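Plenty of us have picked up the phone at dinner time and heard a long pause, a click, and then a cheerful stranger who'd like to talk about our ducts. Duvimo started because a handful of neighbours got fed up with that pause and wanted to find out who was on the other end of it.

# About Duvimo

We're a small non-profit that helps people across Canada deal with unwanted calls, junk texts and phone scams. We run a free help line, we write plain guides, we visit seniors' residences and libraries, and we keep a public log of the calls people tell us about. We love this work! It's part detective story, part kitchen-table chat, and the people who call us are wonderful.

We don't sell call-blocking gadgets or apps, and we don't take a cut from anyone who does. When you ring us, you get a person from our team who will listen to the whole story, even the long version with the brother-in-law in it.
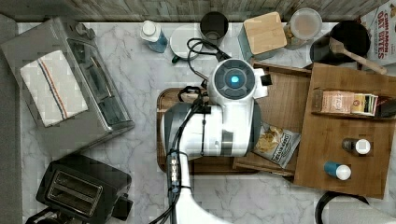
Page 2

## How we got going

The first version of Duvimo was a shared notebook. Somebody would get a call about an unpaid tax bill or a parcel stuck at the border, and they'd write down the time, the number on the display and whatever the caller had said. After a winter of that we had 200 entries, and when we finally sat down and read them in order it was fascinating. The same script kept coming back with a different company name in it. The same "supervisor" got on the line at the same point. Calls bunched up just before noon and again right after supper.

So we typed the whole thing up and passed it around the neighbourhood, photocopied, stapled in the corner, with a terrible drawing of a telephone on the front. People asked for more copies. Then they started asking questions, and it was the questions that really made us into an organization. Can they hear me if I don't say anything? Should I press 9 to be taken off the list? My mother gave them her card number an hour ago, what do I do first?

(For the record: they may well hear you, please don't press 9, and call the bank using the number on the back of the card. Right now, before you read the rest of this page.)

## What we do all day

**The help line.** It opens at 9 a.m. and closes at 8 p.m., and the late closing was the best decision we ever made. A lot of people only get around to worrying about a strange call once the dishes are done. We can't trace a caller for you or get your money back, and we'll say so at the start. What we can do is go through the call with you, work out what was given away, and make a list of who to contact and in what order. If you'd like us to stay on the line while you find your bank's number, we'll gladly do that.

**The call log.** This is the grown-up child of the old notebook. Anyone can add to it by phone, by mail or through the form on our website. We take out names, account details and anything else that could point to the person who was called, and we sort the rest by the story the caller told. The log is free to read. We've had students use it for school projects, and one local paper runs a little box from it in the back pages, beside the crossword.

A word about numbers, and we mean the ones on your call display. They can be faked very easily, so our log doesn't publish them as proof of who was calling. Early on we did print a few, and one belonged to a bakery that had nothing to do with it. They were very gracious. We changed the rule the same afternoon and it has stayed changed.

**Visits.** We give talks wherever there's a kettle and enough chairs. A visit runs an hour, though it almost never ends there, since the good stuff comes up when people are putting on their coats. We act out a few of the common calls, badly, with a toy phone. You would be amazed how much easier it is to hang up on a scammer once you've practised hanging up on one of us.

**The guides.** We have 17 of them now. They're printed in large type on cream paper, and they're each a single folded sheet, so they'll fit in the drawer by the phone. The most popular is the one on calls pretending to be a grandchild in trouble. My own favourite (whoever is typing gets to pick) is the one on how to be rude to a stranger when you were raised not to be.

## Our two bigger projects

### Grukar

Grukar is our training course for people who answer phones for a living: receptionists, clinic staff, folks at the front counter of a small business. They get every bit as many junk calls as people at home, plus a few special kinds, like the fake invoice for printer toner and the directory listing nobody ordered. The course has five sessions. You can do them in person or by mail, and you can do them slowly. There's a workbook, with wide margins, and we do read what people write in the margins when they send it back.

The name has no deep meaning. It was the label on a filing cabinet we were given, and the course materials lived in the cabinet.

### Vidmar

Vidmar is newer and we're pretty excited about it. It's a buddy list: someone who has been through a phone scam, and is comfortable talking about it, is matched with someone who has just been through one. Being tricked is a lonely feeling. People who call us often say they haven't told their family, and some have sat with it for months. A chat with a person who knows exactly what that first week is like can do more than any guide of ours. Everyone on the list gets training, and no one is ever asked to share more than they want to.

## Where we work

Our office is upstairs in the Ulludano Building, above the travel agent. The door sticks a little, so give it a good push. There's an elevator around the back, past the bike racks, and if you call ahead we'll come down and meet you. Kids are welcome, and so are dogs with reasonable manners.

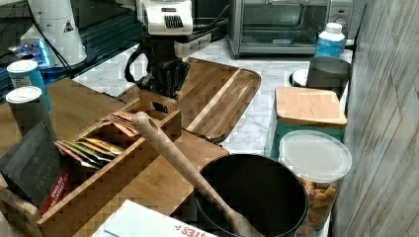 *Tea sachets in the bamboo organizer, English Breakfast out front.*

Drop in any weekday afternoon if you'd like to pick up guides or tell us about a call. You don't need an appointment unless you want a private room, in which case phone first so we can book it.

## How we're paid for

Small donations cover most of it. The rest comes from Grukar course fees, which are paid by employers, and from a few grants that we list in full in our yearly report. We don't take money from phone companies, call centres or makers of blocking products. That's in our bylaws, and we'd be happy to show you the page.

We will never phone you to ask for a donation! If somebody calls and says they're from Duvimo and would like your credit card, hang up, and then please call us and tell us everything they said. It has happened, and we were almost flattered.

Last year 835 people sat through one of our talks, toy phone and all. We'd love to reach more of the small towns this coming year, especially the ones where the library is the only place with a meeting room. If yours is one of those, get in touch and we'll look at the map together.

## A few things people ask

**Do you work with the police?** We help callers make their own reports, and we'll explain what details are useful to have on hand. We don't pass anything along without the caller's permission.

**Can you put me on the do not call list?** That's a government list, and you'll need to register your own number. We can walk you through it, either on the phone or at the office. It helps with honest telemarketers. Crooks don't check it, so you'll still want a guide or two for the drawer.

**I think a call was fine, but I'm not sure. Is it silly to ask?** Please ask. Half of our favourite conversations start that way, and it's a real pleasure to tell somebody that yes, that was your dentist.

**Can I help out?** Yes, please. We're always looking for people to answer the line, fold guides, enter calls in the log or translate. New helpers start in January, and you'll spend your first few shifts listening in beside someone experienced. Languages other than English and French are a huge bonus.

To reach us, call the help line during opening hours, or write to Duvimo, care of the Ulludano Building. If you get the machine, leave your first name and a good time to call, and when we ring back we'll say it's Duvimo straight away, with no pause and no click.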